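From: Chelsea Sowerby
To: sellers list
Date: Oct 18, 2019
Subject: Re: Moving listings off the auction site

Gareth Horrocks wrote:
> We have 424 listings up at the moment and I would like to move the
> slow ones to our own Gretura shop before the fees go up again. Has
> anyone here done it without losing their search traffic? Also, do you
> keep the same prices in both places? Barry says it's against the
> rules to go lower on your own site, but he couldn't tell me where he
> read it.
>
> Gareth

Gareth,

I did this in March with 196 listings, so a smaller job than yours, but the steps should be the same.

First, don't end anything until the new page is live and you have bought something from it yourself. I placed two test orders and the second one failed because I hadn't set a shipping rate for Alaska and Hawaii. I would have missed that.

Export the listings as a spreadsheet and clean it up before you import. Gretura took my titles as they were, but it dropped every item description that had a table in it. I had to paste those back in by hand. If you used the old Lomell templates, you will have the same problem, as they are all tables underneath. Haf Pugh had a script for stripping them out and might still have it.

On traffic, I did lose some. My own shop had almost no visitors for the first six weeks apart from people who already had my card in their package. What helped was leaving the best sellers where they were and only moving the slow stock and the spare parts. Repeat buyers look for parts, and they don't mind where they buy them.

On prices, check the terms for each place you sell. Clegg had a line in the seller agreement about matching prices and the others I use did not. I keep the item price the same everywhere and charge less for shipping on my own site. I have had no complaints about that from anyone.

Two more things. Turn off automatic relisting before you start, or you will sell the same item twice. And look at your photos. The import shrank mine, and anything under the minimum size came through blurry. I ended up loading the pictures again from my own folders.
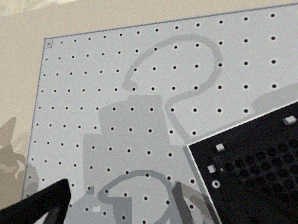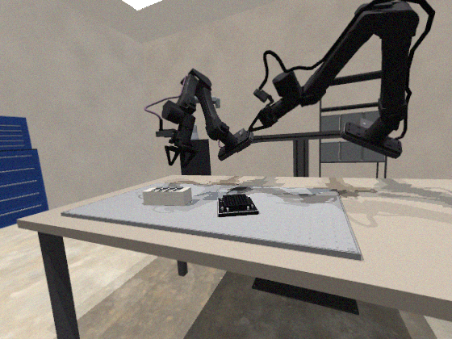
For stock counts I use Amier, the cheap plan. It updates both shops every hour, so there is still a gap, and I hold back one of anything that sells fast. Yevhen Hladun runs his off a spreadsheet and says it's fine if you only ship once a day.

Send me your export file off list if you want me to look at the columns before you import it.

Chelsea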